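Kunach Community Help > Workstations and Servers > Memory and Processors

Which memory slots to fill first on a dual-processor board, and whether the processor must be reseated

Posted by Roussel
December 15, 2023

I am responsible for a small number of older workstations in a teaching department. One of them has a green dual-processor board, and it was withdrawn from use in August after it began to report less memory than was installed. The memory has been removed and stored in antistatic sleeves. I now wish to rebuild the machine properly and would be grateful for advice before I proceed.

The slots beside the first processor are labeled, reading away from the case panel and toward the socket, DIMM2 CPU1, DIMM1 CPU1, DIMM4 CPU1 and DIMM3 CPU1. This order is not what I expected. The latches at the ends of the slots are a mixture of white and black, and I have assumed that the color carries some meaning. The manual supplied with the machine has been lost, and the copy held by our department is for a different model.

I have 2 matched modules available at present and may be able to obtain more. My inquiries are as follows. First, should the modules be placed in the slots numbered 1 and 2, or in the slots that are physically next to each other? Second, is it necessary to take the processor out and seat it again, given that the fault concerned memory only? Third, should the coin-cell battery be replaced while the machine is open?
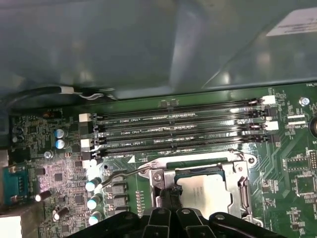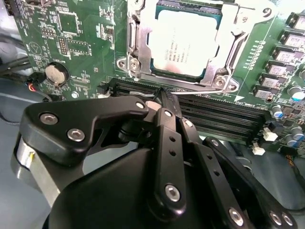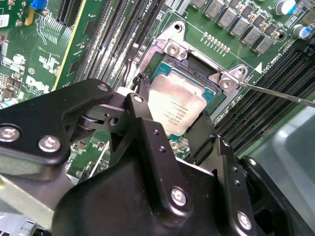

Reply from Clenent

The printed numbers should be followed, and the physical order should be disregarded. On boards of this type the manufacturer numbers the slots according to the memory channels, and the channels are not always laid out in sequence across the board. With a pair of matched modules, the usual practice is to place one in DIMM1 and the other in DIMM2, both on the CPU1 side. The service manual for the exact model takes precedence over this advice. It can normally be found by searching for the part number of the board together with the words "service manual."

With regard to the colors, many manufacturers use white latches to mark the first slot of each channel, with black marking the second. If that is so on your board, the white-latched slots are filled first. I would not rely on color alone, as the practice differs between makers, and I have seen boards on which replacement latches had been fitted without regard to color.

The processor is a separate matter. The memory controller on processors of this generation is generally part of the processor itself, so poor contact in the socket can cause a module or an entire channel to disappear. Reseating is therefore a reasonable step, but I would not begin with it. The contacts inside the socket are very fine and bend easily, and a bent contact produces precisely the fault you report. I suggest the following order of work.

Disconnect the power cord and hold the power button for 30 seconds.
Wear a grounded wrist strap throughout.
Install a single module in DIMM1 CPU1 and start the machine. Record the amount of memory reported.
Repeat with the second module in the same slot.
Install both modules and compare the total.
If one slot consistently fails with both modules, remove the processor, inspect the socket under a good light and seat the processor again.

When the processor is lifted, hold it by its edges and raise it straight up. Clean the top with isopropyl alcohol and a lint-free cloth, and apply fresh thermal paste before the heat sink is refitted — a machine of this kind should not be started without the heat sink, even briefly.

Reply from Hula

replace the battery. they are cheap and you have it open anyway. ours lost its settings every time it was unplugged and we spent a week blaming the memory

Reply from Roussel

I thank both contributors. I shall test the modules singly before disturbing the processor, and the battery will be replaced at the same time. One further point requires clarification. If the second processor is left without memory of its own, will the machine start?

Reply from Clenent

In many cases it will start and the second processor will draw on the memory attached to the first, with some loss of speed. Certain models refuse to start and display an error. For the purpose of testing, the simplest arrangement is to run with the first processor only, provided that the manual permits it. Any riser or cover that the manufacturer requires in the second position should remain in place.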